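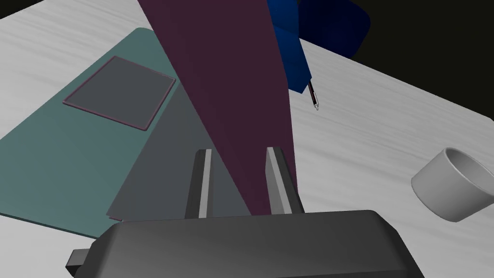
Zadeck desk simulator, worth paying for?

marlowbench
Posted 2021-05-12
I've had the Zadeck trial for 11 days and I'm enjoying it more than I expected to! You get a virtual two-finger gripper over a desk with a mug, a pen and assorted flat things, and you can practice grasps all evening without breaking anything you own. The Fornden add-on brings 18 more desk layouts. Has anyone here paid for the full version?

tinplate_oz
I did, and I'm sorry to be the grump. The surfaces are too clean. My Berkis arm learned the mug nicely in there, then pushed my real one straight across the table. 3,000 practice runs, too.

marlowbench
Oh no. Did you change the friction settings at all? Mine came with every object set the same.

quillfeather
I'd check that first, Oz, as I had the same trouble (and the same sulk). Shokri's free one lets you vary friction on each run, but setting it up ate my whole weekend.

tinplate_oz
Fair enough, I left it on default. I still say $29 a month is steep.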